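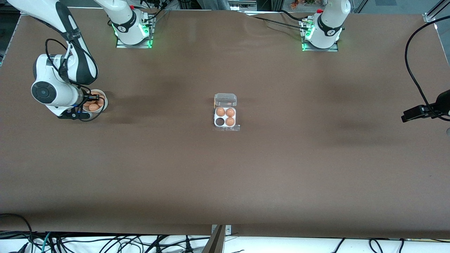 Brown eggs in a small white bowl.

Bunow seven-egg electric cooker: review
Jul 28, 2022

The Bunow is a steam egg cooker with a 386 W heating plate, a removable rack for seven eggs and a clear plastic lid. It replaces the Gatorness unit I had used since November, which failed at the thermal cut-out. I bought the Bunow from Pundau at full price.

Operation is conventional. Water goes on to the plate, the eggs are pierced at the blunt end and set in the rack, and the buzzer sounds when the plate boils dry. There is no timer. Doneness depends entirely on the volume of water, so the measuring cup matters more than anything else in the box.

The cup is marked for soft, medium and hard, with separate scales by number of eggs. The printing is legible but the soft lines sit too close together. With a full rack, the soft setting gave set whites and runny yolks throughout. With two eggs it overcooked them, and I now fill to just under the line. The medium and hard settings needed no correction. All tests used medium eggs straight from the fridge. Large eggs fit the rack, although the lid then rests slightly high on one side and leaks steam.

The piercing pin is fixed in the base of the cup under a sprung collar. It is sharp and stayed straight, but the collar collects shell dust and has to be rinsed out. A few shells still cracked, always on the hard setting.

Limescale is the main nuisance. In a hard water area the plate was visibly marked by the third use. White vinegar left on for ten minutes clears it. The manual, which is badly translated, advises citric acid and gives no quantity.

The buzzer is loud and continues until the switch is turned off. The mains lead is short. Pundau quotes a life of 3000 cycles for the plate, a figure I have no means of checking.

The poaching tray is shallow and sticks even when oiled. Anyone who mainly poaches should look at the Ait Ali model, which has separate cups. For boiled eggs the Bunow is consistent once the water level is known, and I have kept it.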